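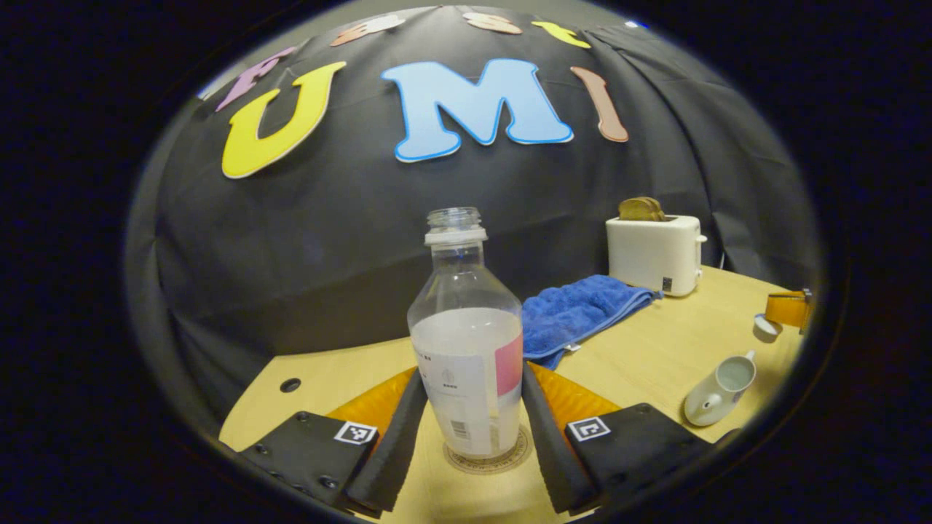 Figure 1. Foam letters pinned to a black curtain, with a light wooden tabletop in front.

Reading Across the Room: Which Letter Colors Work Best on a Dark Background?

Project report, Visual Communication course, Tarnen College

Why we picked this topic

Walk down any school hallway and you will see letters stuck to things. Club fairs, bake sales, science nights, plays - somebody has cut out a title and pinned it up, and most of the time it was made from whatever was left in the craft drawer. Our group got curious about how much the color choice matters. Two of us had just finished painting a sign for the Hidside summer fair, and it looked great up close and then turned to mush from the parking lot. We wanted to know why!

Our question was simple: when letters are shown on black, which colors can people read from farthest away, and does the shape of the letter change the answer?

What we read first

The main idea behind all of this is contrast, and mostly contrast in lightness. A red letter and a green letter can look very different in hue but be almost equally light, and when that happens the edges get hard to see. Black is the darkest thing you can put behind a letter, so in theory any pale color should do well on it. Dark blue, dark purple and deep brown should do badly.

We also read about something called irradiation, where a bright shape on a dark ground seems to spread a little and look bigger than it is. Sign painters have known about this for a long time and often make white letters on black a bit thinner than black letters on white. None of us had heard of it before and it ended up being our favorite part of the project.

The last thing we looked into was letter confusion. Some letters get mixed up much more than others. C and G are a famous pair, and so are O and Q. Letters made of straight strokes, like L and T, hold up well at a distance.

How we set it up

We used the long corridor on the ground floor of the Kakakhel building. It has no windows, so the light stays the same all day, and that saved us a lot of trouble. At one end we put up a black board. Readers started at the far end and walked slowly toward the board, and they stopped when they could name the letter on it out loud. We marked the spot with tape and measured from there.

All the test letters were the same height and the same plain block style, cut from matte craft paper. We tested 8 colors: white, yellow, light blue, pink, peach, orange, red and dark blue. Every reader saw the cards in a different shuffled order so nobody could learn the sequence. Anyone who normally wears glasses kept them on.

Over August we collected 1124 readings. That is far more than we planned. Word got around, people kept stopping by to try it, and we did not have the heart to turn them away.

What we found

White and yellow came out on top, and they were so close together that we would not bet on either one. Yellow had a small lead with older readers. Light blue came next, which surprised us, because most of us had guessed pink. Pink and peach were both good, and a lot of people told us peach was "the easy one" even when they had stopped closer to the board for it than for white. Feeling easy to read and being readable from far away seem to be separate things.

Orange was fine. Red was much worse than we expected. It is a strong color up close, and in the corridor it sank into the black until readers were well past the halfway mark. Dark blue was hopeless. Several readers thought the board was blank.

Letter shape mattered almost as much as color. The G was called a C or an O again and again, in every color. The letter that did best overall was L, with T close behind it. M was interesting: readers saw early on that it was a wide letter, then got stuck choosing between M, H and N until they were a good deal closer.

The irradiation effect showed up too, and it was exciting to see it happen. When we asked readers to compare two cards with identical letters, one white and one orange, most said the white one was larger. We had to lay one on top of the other to convince them.

Things that went wrong

Our first batch of cards was cut from glossy paper from Heltine, a craft shop near campus. The ceiling lights bounced off it and washed out parts of the letters, so we threw out those readings and started over with matte. The 1124 only counts readings made after the switch.

We also forgot to write down walking speed. A fast walker can cover a couple of extra steps before saying the answer, and that makes every color look slightly worse for that person. If we did this again we would have readers step to fixed marks and pause at each one.

Finally, we never asked about color blindness. That is a real gap, especially for the red results, and it would be the first question on the sheet next time.

Advice for sign makers

If your background is black, use white or yellow for the words people must read. Keep red for borders and decoration. Mixed colors in one word look cheerful and we are all for them, but stay with the pale ones so that no letter drops out. Leave more space between letters than looks right on the table. And go stand at the far end of the room before you glue anything down - we have repainted the Hidside sign in yellow, and it can be read from the parking lot now.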